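Sorting the play food this afternoon. It had ended up in 2 rooms and under the couch.

Rule for now: all of it goes in the clear bin. If the bin is full, something gets donated.

The strawberry stays. It came with the Zelwood set my sister passed on and it's the one piece that gets asked for by name.

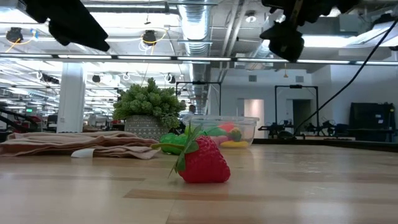
Washing was easy. Dish soap, warm water, an old toothbrush for the bumpy pieces. Then air dry on a towel for 90 minutes.

Tipene Harawira asked if I run them through the dishwasher. I don't. I lost a plastic egg that way in December.

Bin goes on the low shelf when I'm done, lid off. With the lid on, it all gets left on the floor.

Still missing the other half of the bread roll.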